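Equipment Planning Engineer, Manipulation Cells (fixed term)
Barreto Automation, Ermont site

Barreto is hiring an engineer to plan and budget the next round of equipment for its household manipulation program. The post reports to Afonso Vilela, head of lab operations.

The program runs 4 tabletop cells at present. Each has one arm with a two-finger gripper and a wrist camera, and works on pick, place and sorting tasks with ordinary kitchen items. Expansion to 7 cells is planned. Arms are bought under the Grurirov framework agreement; grippers, mounts and spare fingers are quoted separately.

Duties

Prepare the equipment list and cost sheet for the three new cells, including power, mounting and spares. Compare purchase against lease for the arms. Write the acceptance tests and attend them. Maintain the asset register in Hisik, which holds 1462 line items — many of them small consumables that need to be merged or retired.
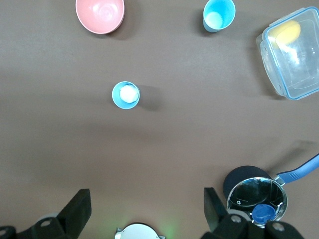
Set the replacement interval for gripper fingers. The current figure is 3000 cycles per pair and was carried over from an older cell design. The engineer will check it against the wear logs and adjust the spares budget to match.

Requirements

Degree or equivalent work experience in mechanical, electrical or industrial engineering. Experience in writing purchase specifications and reading supplier quotes. Good spreadsheet skills. Ability to read a wiring diagram. Programming is useful but not required.

Terms

Full time, on site. Travel to suppliers is paid.

To apply, send a resume and one sample of a cost sheet or specification you wrote, with confidential figures removed, to the Ermont office by 31st March. Interviews will be held in April and include a short exercise on a supplier quote.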